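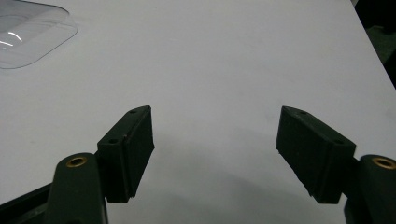 I've come around on white tables, and it took me long enough. For years I was firmly in the dark wood camp (my aunt had a walnut monster that seated half of Salten, and I thought that was what a grown-up table looked like). Then I moved into 50 square meters and everything changed! A flat white top with a matte surface is the calmest thing you can put in a small room. It takes whatever light you've got and goes a little grayer and cooler toward one end, and I could look at that over coffee for ages.

My friend Mariama Aryee says white is for people who don't cook. Well, I cook plenty, and yes, turmeric is a menace, but at least I see it and wipe it up. On her brown table the crumbs just live there, sorry Mariama.

What I won't defend is gloss. I had a shiny one for two years and every fingerprint drove me up the wall, plus the lamp glared back at me all through dinner. Matte or nothing, please. And leave the thing bare now and then - no runner, no bowl of fake lemons. You can always set it when people come over.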